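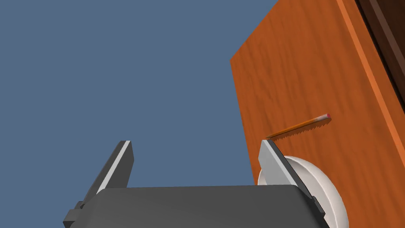

1. Background

Handport is a family amusement park with one indoor hall and a covered food court. The park plans to open a walk-in confectionery, working title Fillgate, in the unit beside the hall exit in June. Our group was asked to study how guests should line up, order and leave, and to recommend a layout before the counter is built.

The unit has one door to the hall and one to the outdoor path. The landlord side of the park (Yaman, which holds the food and retail lease) wants both doors kept open during trading hours. The park operations side wants no line to reach the hall exit, where guests come off the boat ride in batches.

Group members: Tumaini Chege (queue model), Mwende Mfinanga (guest survey), Shabani Koech (layout drawings), Kanini Waweru (report). Supervisor: Neema Urio. Submitted 23 January 2026.

2. Method

The model was built in Nuver, the discrete-event package used in the course. Guests arrive in two streams. The hall stream comes in bursts tied to the ride cycle. The path stream is steady, with a peak after lunch. Each guest is assigned one of three visit types: browse only, packaged goods, or made-to-order items (dipped fruit, filled cones, hot chocolate).

Each layout was run 1000 times with the same set of random seeds, so differences between layouts come from the layout and not from the arrivals. Every run covers one trading day with 2000 guests passing the doors. Not all of them enter. Entry rates by visit type were taken from the survey, which had 135 usable responses. Responses from guests who had not yet eaten that day were kept in the same group as the others. We tried splitting them and the subgroups were too small.

Service times for made-to-order items were measured at the existing snack kiosk. The kiosk does not sell dipped fruit, so that time was estimated from the cone time plus a fixed allowance for setting.

3. Layouts tested

Layout A: a single line along the left wall, one counter, one pay point at the end.

Layout B: two counters. Packaged goods are paid for near the path door. Made-to-order items are ordered and collected at the back.

Layout C: as B, but made-to-order guests pay first, take a number and wait in the central area by the display window.

4. Results

Layout A failed the hall exit requirement on most simulated days. The line passed the door whenever a ride batch arrived while a family order was being made. Adding a second server shortened the line but did not remove the problem, as the single pay point then became the limit.

Layout B met the requirement on most days. The failures were all in the after-lunch peak. Guests buying packaged goods had the shortest wait of any group in any layout.

Layout C met the requirement on nearly all days. Total time in the shop was slightly longer than in B for made-to-order guests, but less of it was spent standing in line. The central area filled up in the peak, and browsing guests had trouble reaching the shelves behind it. Shabani moved the shelf unit to the right wall in the second drawing and the blocking dropped.
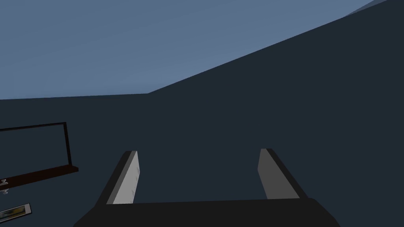
Does Layout C need more staff than Layout B?

Both layouts were run with the same number of servers and pay points. C moves one person from the back counter to the pay point during the peak and back again afterward.

5. Limits

The survey was carried out on weekdays only. Groups are modeled as one guest with a longer order, so the floor space they take up is understated. The model also assumes that guests who see a full line walk past and do not return later in the day. Rain is not included. On wet days more of the path stream would be expected to come through the hall.

6. Recommendation

We recommend Layout C with the shelf unit on the right wall. The number display should be readable from the hall door. If Yaman does not accept pay-first ordering, Layout B can be used with the hall door set to exit only during the after-lunch peak, subject to approval by park operations.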